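The Bottles at Number 95

It was my aunt who first put me in charge of the bottles, the autumn I moved into the back bedroom at number 95. 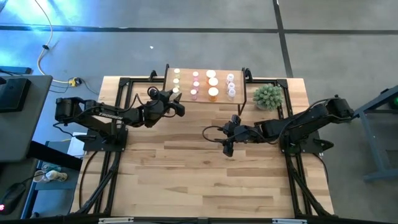
She had strong feelings about how they should stand. The yellow-green ones went on the left, then the pink, then the big orange ones with the broad lids, and last of all the pale lavender, which she called the quiet ones. Each colour had its own row running from the back of the rack to the front, and if you took a bottle away you brought the one behind it forward, the way they do in good shops.

I asked her once who had decided on the order. She was wiping down the table at the time, working along the strips of wood with a cloth folded into a square, and she went on to the very end before she answered.

"Your uncle," she said. "He said it looked like a morning."

I have thought about that a good deal since. He had been gone two years by then, and I had only known him as a large cheerful coat in the hallway at Christmas, smelling of oranges and rain. But I could see what he meant if I stood by the door and half closed my eyes – the thin early green, the pink coming up after it, the full blaze of the orange and then that faint washed colour at the end, when the day has made up its mind to be ordinary.

They had begun the business together under the name of Hilalness, which he made up in the bath and she disliked for 16 years without ever once suggesting another. In the good times they had sent parcels as far as Kusuma. By the time I came there was only the Saturday stall and a few faithful customers who wrote proper letters, and one of these, a lady in Senell, always asked for the orange and always enclosed a pressed flower. My aunt kept the flowers in a biscuit tin. She never said so, but I found it when I was looking for string.

One evening in November, with the rain coming sideways at the window, I was tired and careless and put a pink bottle at the end of the lavender row. I went up to bed without noticing. Some time later I heard her slippers on the stairs, going down, and then the small knock of a bottle on wood, and then nothing for so long that I got up and went to the landing to listen.

She was talking to him. I couldn't make out the words, only the tune of it, easy and a little cross, the way you talk to someone who has left his boots in the doorway again.

I went back to bed and pulled the blankets up. In the morning the pink bottle was where it belonged, and she had made porridge, and she asked me whether I would mind walking to the post before it got busy.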